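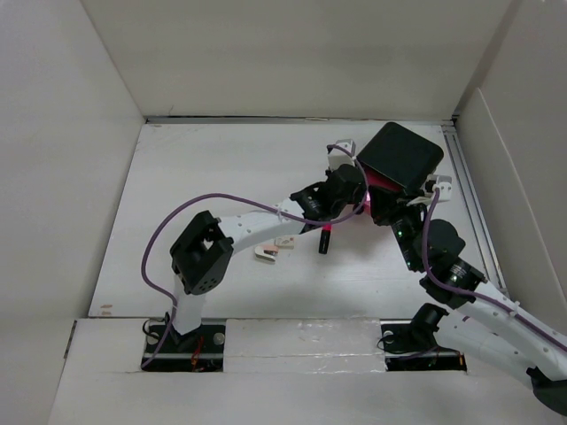
Oct 11, 2020

White booth, notes on the tabletop and walls.

Spent most of the morning on the tabletop and I'm really pleased with it! Two rounds with Plaltine on a damp cloth, then plain water, then a dry towel. The fine scuffs are still there if you get your eye down low, but they're faint, and I'm happy to leave them alone. Catriona wants to try a proper polish. I'd vote no — a shiny top would throw the lamp straight back up at us, and the dull white is the best thing about this table.

Walls got the same treatment, back one first. I love how bright it gets in there with all three of them clean! The side walls lean the light in toward the middle and you hardly need the second lamp. Ran it at 10 percent for a while and then just switched it off.

Dark line along the back edge, where the top meets the wall: went at it with a cotton swab and it's staying put. Might be the joint itself showing. Roya suggested a thin bead of Akier in white. Good idea, but try it on a scrap first, the last tube yellowed by February.

The long gray rail on the right is aluminum, so no Plaltine on it please, water only. Dust collects all along that seam and a soft paintbrush gets it out beautifully. The raised block at the front has a few scratches in its gloss. Left those too.

Used 21 wipes, box is nearly done. Reorder is item 2419 in the Talebi catalog, pack of 100.

Next: the bead test, and ask Catriona where the good towels went.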